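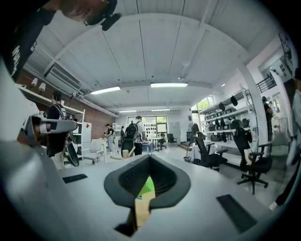 I took the job at Hisis because of the air conditioning. Go on, laugh, but you haven't rented a flat over a bakery in Lilport in summer, with the ovens going from four in the morning and the one window painted shut. The woman on the phone said it was sorting and packing, casual rates, upstairs in the old Van den Broek building, and was I all right with stairs, and I said is it cool up there, and she said love, it's freezing. So that was me sold!

I'd grown up thinking Van den Broek's was enormous. It made sails, then tarps, then boat covers, and my aunt worked there when I was small and used to bring home offcuts for us to make cubbies out of. In my head the top floor went on for miles. What I got on my first morning was a nice long room with a brick wall down one side and good lights and a lot of people who all seemed to know where they were meant to be standing. I had a lanyard and a muesli bar. I stood near the shelves and tried to look as though I was reading them.

The thing I'd better tell you about is the cup, though.

We had one job before the lease changed over, which was to get everything in that room either onto a shelf, into a box or out the door. There was a sheet on the back of the stairwell door that said ALL CLEAR BY Mon 13 December, and underneath it somebody had written "ha" in green biro. Every object had to be picked up, looked at and put somewhere. That sounds like nothing until you've done it for a week. You get strange about things. I had a fight with a man twice my age over whether a doorstop was hardware or stationery (hardware, obviously, and I'll say it again if he rings).

The system was called Trevumis and it was a stack of forms with a silly name on the top. One line per item: what it is, what's it made of, where's it going. I loved it. I've never been a tidy person, my mother will tell you, but give me a form and I'm a saint. By the end of my second day I'd done more than 700 lines and I was dreaming in them. Spoon, metal, kitchen box. Spoon, metal, kitchen box. Spoon, wooden, and then I'd wake up in a sweat because I couldn't remember where the wooden ones went.

And then, on day three, the cup turned up on my table. Small, red, plastic. I wrote that down, and I got to "where's it going" and I stopped.

I knew it, you see. I mean I knew that cup. My aunt had one just like it, on the windowsill over her sink, and she kept her rings in it when she did the dishes. When I stayed with her she'd tip the rings out and give me my cordial in it, and it made everything taste faintly of soap. I hadn't thought about it in twenty years. She'd told me once that it came from work. They'd all had them, she said, a whole stack for the water cooler, different colours, and she'd pinched the red one on her last day, out of spite, after they gave her a clock.

I didn't write anything in the last box. I put the form to the bottom of the pile and did a stapler.

Well, you can't hide from a cup. I came back from lunch and it had been moved to the next table along, so I moved it back. After the afternoon break it was in a kitchen box, right way up, with a tea towel tucked round it like it had the flu, and I got it out again and pretended I'd been looking for the tea towel. The woman across from me raised her eyebrows. She was the one who'd said "love, it's freezing", I'd worked that out by then from the voice, and she had a way of not asking you a question that was much worse than being asked.

"It's only a cup," I told her.

"I can see that," she said.

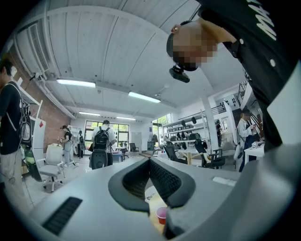 My aunt would have just put it in her bag. She was never troubled by that sort of thing, and she'd have had the stapler as well. But I'm a worrier, so I spent the whole of the next day thinking it through, and I kept getting interrupted, because it was the busiest we'd been. There were people leaning over the work, someone crossing the floor with a backpack on as if they had a bus to catch, and all those long lights blazing away on the white ceiling so you couldn't even be furtive in a corner. And in the thick of it sat the little red cup, on the light brown top where I'd left it, looking about as guilty as I felt. Every time I glanced over I was certain it would be gone. I taped up 29 boxes that day and I couldn't tell you what was in a single one of them.

At knock-off I went and asked. I'd practised it on the stairs. I said, there's a cup, it's not worth anything, my aunt used to work here, and I'd like to buy it, please, and I held out a five-dollar note that had been through the wash.

She looked at the note for a good while.

"Have you done the form?" she said.

I said I'd done the form except for the last box.

"Then do the last box," she said, and went back to her tape gun.

I fished it out from the bottom of the pile. Cup, small. Plastic, red. Where's it going? And I wrote "home", which isn't one of the options, there's a list and it's not on there, and I put my initials and slid it into the tray with all the spoons. I waited for somebody to come running up the stairs behind me. A bloke did come, but he only wanted to know if I'd seen his jumper.

I rang Mum that night from the fire escape with the bakery fan roaring underneath me and told her the whole story, the water cooler and the spite and the clock, and how I was going to put my rings in it as soon as I owned any. She let me get right to the end of it. Then there was this long breath.

"Your aunt's cup was yellow," she said.

I said it was not.

"It was yellow, darling. It had a chip in it. I've got it here, I keep the clothes pegs money in it."

We argued about it for so long my ear got hot. I said what's clothes pegs money, and she said never you mind, and then she told me about a time at the beach that I'd also got completely wrong, apparently, wrong beach, wrong dog. I went back in and made myself a cordial. I'd washed the cup three times by then and I swear to you it tasted of soap.

We use cookies to remember your reading preferences and to see which stories people finish. By continuing to read you agree to our use of cookies. Accept all | Manage settings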